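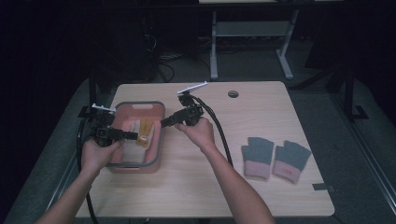
**Figure 3.** Bimanual demonstration in the garment-sorting task, head view. The operator holds one gripper in each hand over the storage bin; a pair of fingerless knit gloves lies on the table to the right.

### 4.2 Soft items and the trouble with them

Our first policy, trained only on rigid objects, treated cloth as a personal insult. It closed its jaws on the highest point it could find, lifted, and was usually left holding a fold while the item stayed where it was. We therefore collected 952 demonstrations with hand-held grippers (Figure 3), using the same jaw geometry as the Vulow arms on which the policy is later run. Four operators took part. Three had never handled the grippers before, and the fourth, who had designed them, was the slowest.

After removing episodes with lost tracking or a dropped item, 557 remained. This is a harsher cut than we had planned. Most of the losses come from moments when both grippers work close together over the bin and one hides the other from the head view - exactly the moments we wanted to learn from. Relaxing the filter brought many of them back, along with a policy that waved politely at the bin and did little else.

Trained on the filtered set, the policy completed 70 percent of trials with unseen garments, against 50 percent for the single-gripper baseline. Knitwear accounts for most of the gap. The baseline tends to pinch one layer and stretch it, while the two-gripper policy learned to pin the item with one side before pulling with the other. Kasten's relabeling of the grasp onsets, described in Section 4.3, was applied to both sets.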